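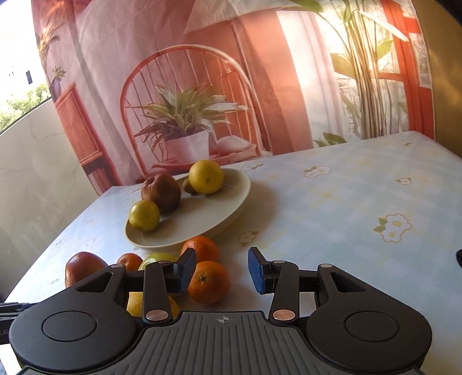
An apple, mandarins and a lemon on the table, with the plate behind.

Mixed fruit on one plate: what should be kept apart?
Posted in Kitchen and Food Storage

sivowkitchen
I keep apples, lemons, mandarins and a kiwi at room temperature on a shallow round plate. There is more fruit than the plate holds comfortably, so part of it sits directly on the tablecloth. One of the apples is a brown-skinned type. The kitchen gets direct sun in the afternoon.

My concerns are as follows. First, whether the apples shorten the life of the citrus. Second, whether the brown apple is spoiled or is simply a russet. Third, whether contact with the cloth matters. I buy for two people and do not want to fill the refrigerator with fruit. The crisper drawer is small and mostly taken up by greens.

3 replies

Morden_pantry
Ethylene from apples has a limited effect on citrus, which does not continue to ripen after harvest in the way a kiwi does. The kiwi is the item to separate. If it is firm, leaving it beside an apple will soften it faster. If it is already soft, refrigerate it.

For the brown apple, press near the stem and at the base. Russet skin is dry and slightly rough, and the flesh under it is firm. A spoiled apple yields to the thumb and often smells fermented. Wrinkling by itself indicates moisture loss. Such an apple is usually still fine for cooking, but cut it open before deciding.

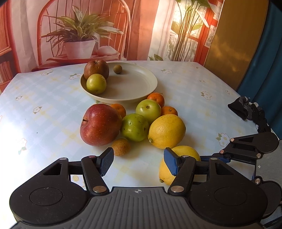
Contact with the cloth is acceptable provided the cloth is clean and dry. Damp fabric under a lemon is a common starting point for mold. Turn each piece over every couple of days and check the side that was resting down. Keep everything out of the direct sun, which warms the fruit unevenly.

In my kitchen, mandarins are the first citrus to go. The peel loosens, then a soft spot forms. Eat those first and leave the lemons for later.

tamura40
just put it all in the fridge

Tasteck_user
The refrigerator works for lemons and apples, but I would not do it for fruit to be eaten within 3 days, as cold mandarins have little flavor. My arrangement is a wide plate in a single layer, apples on one side and citrus on the other, with the surplus in a paper bag in the pantry. Do not wash anything until it is used. Remove any piece with a split skin the same day.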